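Gears on a plate

I've had a bag of small spur gears in the drawer since June and finally took some out. Dale Morin gave them to me when he cleared out his bench in Morville. He wanted 16 dollars for the lot and I paid it.

What I wanted was a simple planetary layout. A flat white disc with a hole in the middle goes down first, and the small gears sit on its face, spread out from the hole. I work on dark cloth — silver parts are easy to lose on a white table.

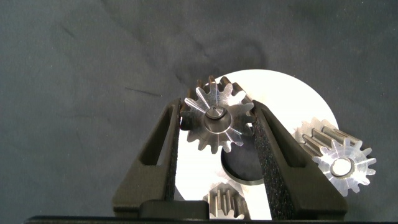
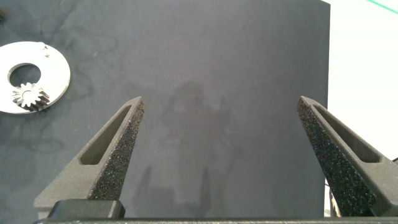
Small gears and the white disc, on the dark cloth. 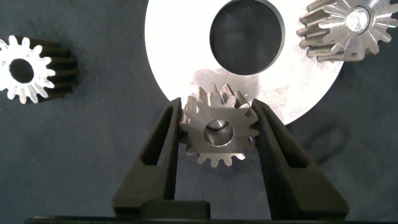
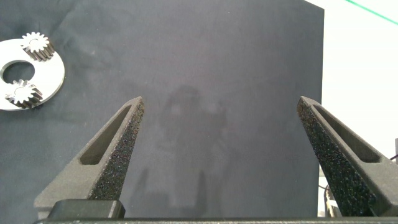 The spacing is what takes the time. If two gears sit too close together, the center gear won't drop in between them, and you end up lifting one and starting again. I don't press anything down until the teeth line up. A small turn of one gear is usually enough.

I wipe every part with a dry rag first. Old oil picks up lint, and then the lint ends up in the teeth. Karlijn Baert uses a soft toothbrush for this and says it's faster. I tried hers and bought one the next day.

I still need a ring gear. Olmedo has one listed with 36 teeth, but I think that's too small for this set, so I've written to ask for the inside diameter. If they don't answer I'll try Clalen. Their shipping is slow but the parts are good.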